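Support > Learning platform > Badges and points > Ticket log

Search tickets Go

Points not awarded on quiz completion (Jistura plugin)

Raised by Genivaldo Arruda, Monday. Priority 3. Learners on the Dolton induction course finish the final quiz but their points total stays the same. Badges are issued as normal. 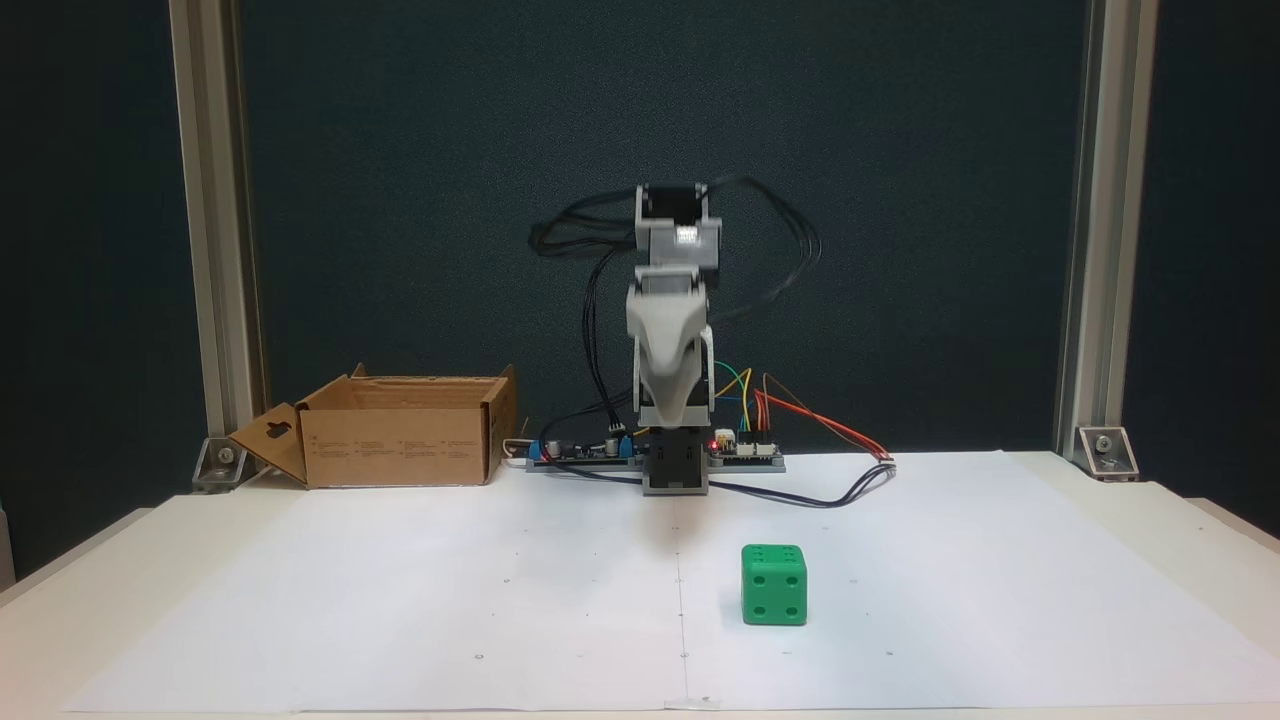 Does the fault affect learners who joined the course before the plugin update?
Only new joiners are affected. The 31 learners enrolled before the update still receive points.

Step 1. Checked the points rule. Quiz completion is set to award 20 points, pass mark unchanged. Rule is active.

Step 2. Cleared the leaderboard cache and reran the scheduled task. No change.

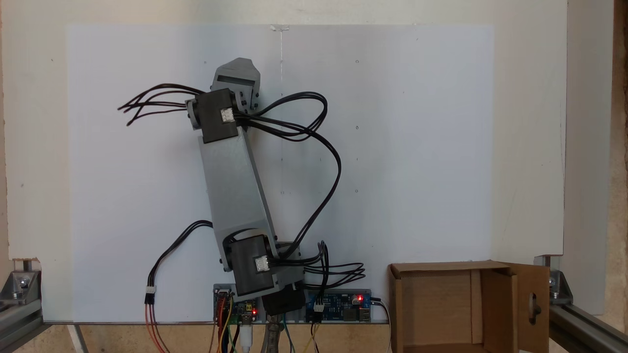

Step 3. Compared enrolment records. New joiners are placed in the group "Mathias", which the rule does not list. Older accounts are in the default group.

Step 4. Added the group to the rule and saved. Test account passed the quiz and was credited at 14:20.

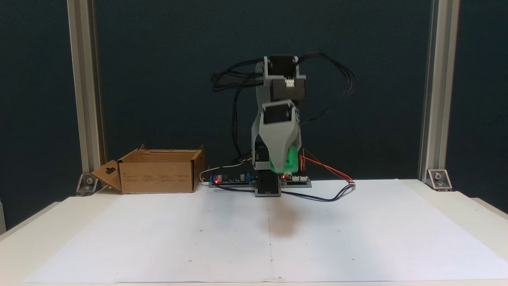
Outstanding

Backdated points for 6 learners to be entered by hand. Ticket stays open until Genivaldo confirms the totals.

Related tickets
Leaderboard shows wrong course name
Zimex single sign-on: duplicate learner accounts
Badge expiry date ignored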